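Three bracelets and one bad screw

03/05/2023

3 min read

So, the grippers. If you read my last post you know I've been sorting jewelry with a pair of hand-held ones, putting pieces in a box over and over so the log has something in it. It was going great! Then on Monday the left one started lying to me.

I'd squeeze, the jaws would close, and the width number in the log would just sit there, stuck at 89, as if I hadn't moved at all. Then it would jump. I blamed the cable (I always blame the cable), swapped it, and got a lovely clean run of 1,538 readings before it froze again. Very rude.

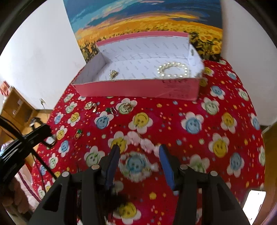

Larysa Levchenko was the one who told me to stop looking at software and wiggle things. She was right. One tiny screw behind the encoder had backed out, so the magnet was slipping on its shaft whenever I gripped anything chunky. Thin chains were fine, which is why I missed it for so long. Fat beads made it slip every time.

I tightened it, added a dab of threadlocker, and left it overnight, which was hard because I am not a patient person. The next day I opened and closed that thing until my thumb complained — no freezes.

The bad news is the older recordings. I have 3,000 grasps saved from April and no idea how many have the slip in them. Marta Mykhailiuk thinks I can catch them by looking for flat stretches followed by a jump, so I'm writing a little script for that tonight. If it flags more than half, I'm tossing the lot and starting over with the big beads first.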